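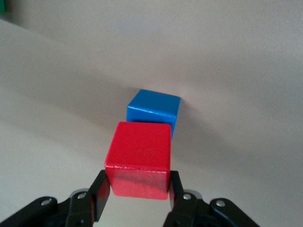

4.2 積み木の使用前点検と収納

本項では、Jastine 積み木セットの木製立方体について、使用前の点検、清掃、収納の手順を示す。収納箱の組み立ては 4.1 を参照のこと。

準備するもの
・柔らかい乾いた布
・目の細かい紙やすり
・付属の収納箱および仕切り板
・点検表(巻末 138 ページ)

手順

1. 立方体を収納箱から取り出し、平らな台の上に色別に並べる。

2. 各面を目視で点検する。塗装面に見られる細かい筋は異常として扱わない。面と面の境にある淡い色の線は、塗膜の薄れと光の反射の両方が考えられる。向きを変えても線が同じ位置に残る場合は、塗膜の薄れとして点検表に記入する。

3. 角と稜を指の腹でなぞり、ささくれの有無を確認する。角のわずかな丸みは仕様である。

4. ささくれがある場合は、紙やすりを木目に沿って軽く当てる。塗装面の広い部分は研磨しないこと。

5. 乾いた布で全面を拭く。汚れが落ちない場合は、水で湿らせて固く絞った布を使用し、その後、日陰で 60 分以上乾燥させる。

6. 仕切り板を収納箱の溝に差し込み、奥まで押し下げる。

7. 立方体を面が箱の底と平行になるように置く。持つときは向かい合う二つの側面を挟み、角だけをつままない。

8. 赤の立方体は左端の列に入れる。他の色の配置は箱の内側の表示に従う。

9. ふたを閉じ、浮きがないことを確認する。浮きがある場合は手順 6 に戻る。

注記
・塗膜の薄れのみで、剥がれや粉状の付着がないものは継続して使用できる。
・補修用塗料は別売(部品番号 402)。赤は乾燥後に色がやや濃くなる。
・上面は照明の当たり方により淡く見えることがある。色の照合は、同じ面を同じ向きに置いて行う。

注意
・アルコール、シンナー、漂白剤を使用しないこと。
・水に浸さないこと。木部の膨張や割れの原因となる。
・直射日光の当たる場所、暖房器具の近くに保管しないこと。
・割れのある立方体は直ちに使用を中止し、点検表の「廃棄」欄に記入すること。

点検は使用開始時のほか、毎年 8 月に実施する。点検表の記入例は付録 13 に示す。

販売元:Van Beek
点検手順作成:Eetu Saarela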